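Kitchen news from Golier Street

April 15, 2020

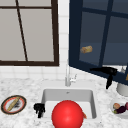
Washing up, and other things we are all sick of

Right, quick one this time as I'm typing between loads. Everyone home, every meal at home, every cup in the house used by eleven in the morning. We asked for your washing up tips in the last newsletter and got 19 replies, which is more than we got for the summer outing. Thank you. Best bits below, cut down a lot, sorry if yours lost its jokes.

Soak, but not everything

Auður Mikkelsen wrote the longest one (two sides, both typed). Her rule is that porridge and egg go in cold water, fat goes in hot. Hot water cooks the egg on. I've been doing this wrong for thirty years. She also says wooden spoons and anything with a glued handle should never sit in the bowl, and she's lost a good bread knife that way. Burnt pans - a spoon of bicarb, an inch of water, bring to a simmer, leave till after supper. Tried it on the rice pan. Came up well apart from one stubborn patch by the handle.

One mug each

Several of you said this. Pick a mug, keep it all day, rinse it yourself. Hjalti Snorradóttir has tied a bit of coloured wool round each handle so there's no arguing. Her lot are on day nine and so far only one dispute, over the green. We tried it here and I was the first to break the rule, by lunch.

Order of work

Glasses, then cutlery, then plates, then pans. Change the water before the pans, and again if it's gone grey. Most of you agreed on this. The Bjarnason household do cutlery last and will not be told.

Rinsing got heated. Half of you rinse everything, half think it's a waste of water. I'm a rinser. If you're on a meter, a second bowl of clean water does the job and you can tip it on the pots outside after, as long as theres not much soap in it.

Cloths

Please wash them. Hot wash, every couple of days, and hang them up to dry in between, not in a lump behind the tap. The scrubby sponges go in the bin once they smell. A knitted cotton cloth lasts much longer and there's a pattern going round - cast on 40, garter stitch till it's square, done. Ask me and I'll send it. Dishcloth cotton is hard to get just now but any plain cotton oddments will do. Don't use acrylic on a hot pan, it melts. Yes I know this from experience.

Hands

The one everybody mentioned. All this handwashing plus dishes plus cleaning the door handles and our skin is in ribbons. Gloves for anything longer than a cup. Dry properly between the fingers. Thick plain cream at bedtime, old cotton socks over the top if you can stand it. Auður uses olive oil and says she smells like a salad.

Shopping round

Still going, same as last week. The Ukel Road shop has washing up liquid back, one bottle each. No bicarb as of this morning but they're expecting some. If you want adding to the round ring before noon, leave your list by the door, and put your house number on it. We had two lists last time with no number at all and spent ages working out who wanted the pickled beetroot.

We've had 200 paper bags dropped off by Sirkton bakery, for free, which was very decent of them. Half have gone already. If you've got clean ones at home, fold them flat and leave them out for collection.

Recipe swap

Needs 4 more to fill the page. Nothing with yeast please, there isn't any, and nothing that dirties more than two pans for obvious reasons. Short is good. The lentil one from last issue should have said 100 grams of lentils and not 1000, apologies to the reader who is still eating it.

August

The street supper is pencilled in and staying pencilled in until we know more. Please don't book anything or buy anyting for it yet. If it does happen, we'll be using paper plates.

Next one in a fortnight, all being well. Subject is ironing, unless someone has a better idea. Replies to the usual address, or through my letterbox.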